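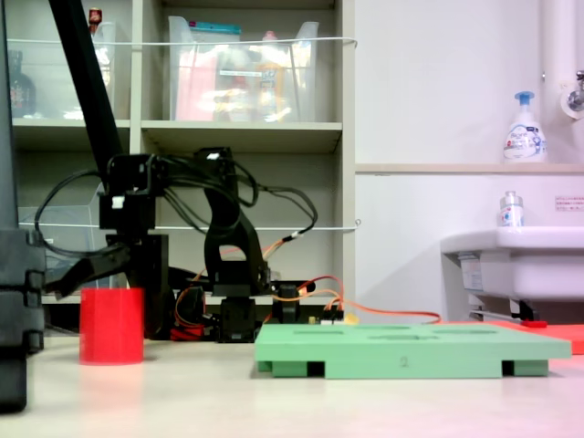

How do you count seals from space? With a very sharp satellite picture, a mug of tea and a lot of patience.

I've been helping with the Prallberg seal survey since May, going through 188 image tiles of the coast at my kitchen table. So far I've marked 430 seals (and a few rocks, sorry!).

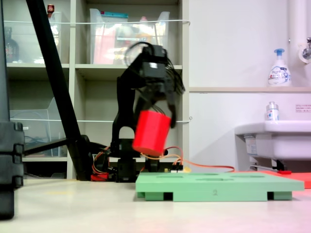 Red cylinder in the gripper.

The Plellstead tiles are my favourites, all sandbanks and squiggly channels. Last year's total came to about 4,000 animals, and I'm itching to see if we beat it.
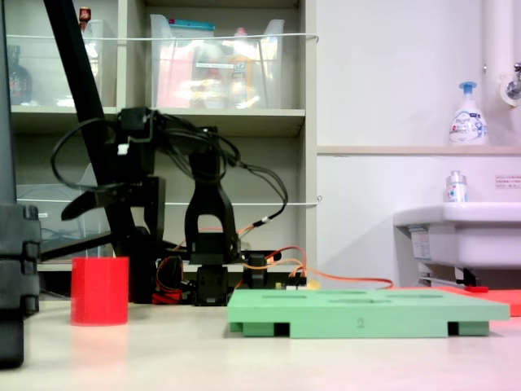

Small black arm on the pale tabletop.

Next batch lands tonight, so I'd better put the kettle on.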